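Flirnalico says its new microfiber towel can replace your drying rack. We'd like to see the rest of the numbers
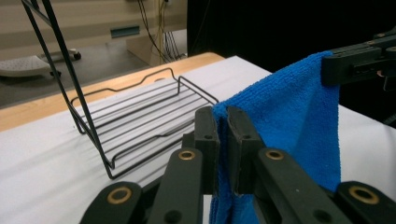 A bright blue microfiber towel with a fine pile, beside a black wire dish rack.

Flirnalico, the housewares company best known for its shelf liners, is going into kitchen linens. The first product is a microfiber dish towel called the Filier, and it goes on sale in April in packs of three. According to the launch materials, the Filier dries a full load of hand-washed dishes in 22 minutes and makes the countertop drying rack "a thing you used to own."

That is a lot to ask of a towel.

Microfiber itself is no mystery. The fibers are very fine, usually a blend of polyester and polyamide, and a split-fiber cloth picks up water quickly and holds a fair amount of it. People have been buying these cloths by the bundle for cars, windows and glasses for years. A thick one with a soft pile does a decent job on plates. Flirnalico isn't claiming to have come up with the material, and its product manager, Anneli Vuorinen, was quick to say so when we spoke by phone.

"The fiber is the fiber," Vuorinen said. "We worked on the pile height and the edge. The edge is what people complain about."

The edge on most cheap microfiber towels is a stitched border that curls after washing and absorbs very little. Flirnalico says the Filier's is cut and sealed instead, so the cloth works right up to the side. Fair enough, and it would be welcome, though sealed edges can be found on other towels too and the company couldn't tell us how its own method differs. Vuorinen said the process was "proprietary for now."

The bigger claim rests on a home trial. Flirnalico sent the towels to 665 households and asked them to put their drying racks away for the length of the test. The company says a "clear majority" never took the rack back out. Asked what share that was, a spokesperson, Adom Sowah, said the full results would be published after launch. Asked how many households finished the trial, he gave the same answer. The households had signed up through Flirnalico's own mailing list, and they got to keep the towels.

It also matters what they were asked. The one survey question included in the press kit reads, "Did the Filier help you reclaim your counter space?" It would be hard to put a rack in a cupboard and answer no.

As for the 22 minutes, that comes from a test the company ran with what it calls a "family dinner set." Sowah confirmed the set was plates, bowls, glasses and flatware. There were no pots or colanders in it, and no cutting boards. The clock ran for one person drying continuously with more than one towel, swapping to a fresh one when the first stopped picking up water. How many towels that took isn't in the materials. Sowah said he would find out, and hadn't come back to us by the time this was posted.

Put another way, the towel is being timed against a rack that asks for no labor at all. You set the plates in it and leave. A wire rack with a bit of air around it will dry a dinner's worth of dishes overnight, and the person who washed them can be on the couch. If the counter is tight, that may be a price worth paying. But 22 minutes at the sink every evening is a chore, and the launch materials have nothing to say about who does it.

We asked Usha Murthy, who runs the dish side of a catering kitchen and trains new hires there, what she made of it. She hadn't handled the Filier but has gone through plenty of other microfiber.

"For glasses, yes, I like it. No lint, no streaks if it's clean," Murthy said. "For everything else we air-dry. A towel that has done forty plates is a damp towel, and now you're rubbing that on plate forty-one. I don't want my people doing that."

Her point about damp towels comes up often in kitchen hygiene advice. Air-drying is commonly recommended for exactly that reason. A towel that is changed often and washed hot is a perfectly good second choice, but a microfiber towel has its own rules in the laundry. Fabric softener coats the fibers and kills the absorbency. High dryer heat can damage them. Washing with cotton fills the pile with lint, which is hard to get out again. Flirnalico's care card says all of this, in small type, on the back.

The card also says the towel is good for 60 washes "at peak performance." Change it daily, as the company suggests, and a pack of three gets you through 180 days before the decline sets in, if the washes are spread evenly. What happens after that is unclear. Vuorinen said the towels "keep working, just a little less," and that some people at the company had been using theirs well past the limit. She also mentioned, without being asked, that a subscription is planned.

Then there is the matter of shed fibers. Synthetic cloth releases tiny plastic fibers in the wash, and a fuzzy pile gives it plenty to release. The press kit describes the Filier as "a low-waste choice" compared with paper towels. Few people dry their dinner plates with paper towels, so the comparison isn't much use, and the kit doesn't mention shedding at all. Vuorinen said the company recommends a filter bag. It isn't included.

Flirnalico is not alone in going after the drying rack. Hosix, which makes sink accessories, brought out a folding mat last year that was supposed to do the same job, and it now sells that mat bundled with a small wire rack. Ratih Gunawan, a buyer for a chain of independent kitchen stores, said racks have held up well through every attempt to replace them.

"We stock the mats, we stock the towels, and people buy them to go with a rack," Gunawan said. "The plain black wire ones are steady sellers. I don't have anyone coming in to say they're finished with theirs."

She has ordered the Filier, though in a modest quantity, and plans to shelve it with the glass cloths. Asked whether she would put up the counter display that comes with it, the one with a rack in a trash can, she said no.

Flirnalico points to demand as proof that shoppers see it differently. The company says 3,949 people have joined the waiting list. Joining is free and enters you in a drawing for a set of pans, so we wouldn't read too much into that figure either.

None of this makes the Filier a bad towel. Suryani Osman, one of the trial participants the company put us in touch with, said it was the best one she'd had for wine glasses and that it dried quickly when she hung it over the oven handle. She liked the size as well. Her rack stayed in the closet for the whole trial, as instructed.

"Then my sister came to stay and we had a lot of dishes," Osman said. "So it's out again. I use both now."

Flirnalico has not announced a price for the three-pack. Sowah said it would be "in line with premium cotton." The trial results are due to go up on the company's site some time after the April launch, and we've asked for a copy that includes the households that dropped out.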